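About Tunix

Welcome, and thank you for wanting to know a little more about us.

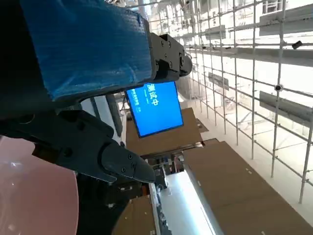

测试中 – "testing in progress," in white on blue.

Tunix is a small product testing company. People send us the things they hope to sell, and we use them, hard and patiently, and write down what we find. Most of what comes through our door is meant for ordinary homes: lunch boxes, step stools, drawer organizers, watering cans, storage tubs with lids that are supposed to click. We are very fond of lids that click, and we have opened and closed more of them than we would care to admit.

Pui-shan Yeh started the company after years of buying for a kitchenware importer. She had grown tired of getting samples that were lovely on the table and cartons of stock that weren't, and she rented one room, bought two secondhand benches and began testing for a couple of former suppliers who trusted her eye. There are 15 of us now, and we have 3,000 square feet in the old Grustura building, up one flight from the street (the freight elevator is at the back, by the bike rack).

If you write to us in English or Chinese, you'll get an answer in the language you used. Our reports come in both, and so do most of the words you'll meet around the workplace. 测试中 is usually the first thing our new English-speaking colleagues learn to read, followed fairly quickly by the lunch menu from next door.

A standard home goods review takes four weeks. We begin by unpacking your samples exactly the way a customer would, instructions in hand, and we keep notes on every puzzled look. Then comes the long middle part, with the opening and closing, filling and emptying, stacking, wiping and dropping that you and we have agreed on beforehand. At the end you get a written report, photographs of any wear, and a phone call with the person who did the work. We like the phone call best. A good half hour of talking about a hinge has saved many a project, and it's a pleasant way to spend a morning besides.

Last year we finished 375 reviews. Some were for large names, but a good many were for first-time makers with a single product and a lot riding on it, and we have a soft spot for those. Our longest-running customer is Sison, whose storage tubs we have tested in every size they make, and since October we have also been looking after the garden range from Vesden.

We don't sell anything we test, and we don't take a share of anybody's sales. Samples go back to you when the review is over, or to recycling if you'd prefer, and the written results belong to you.

Visitors are welcome by appointment. Send us a note with a few lines on your product and where you are with it – a sketch is fine, even a rough one – and Pui-shan or one of the bench team will write back.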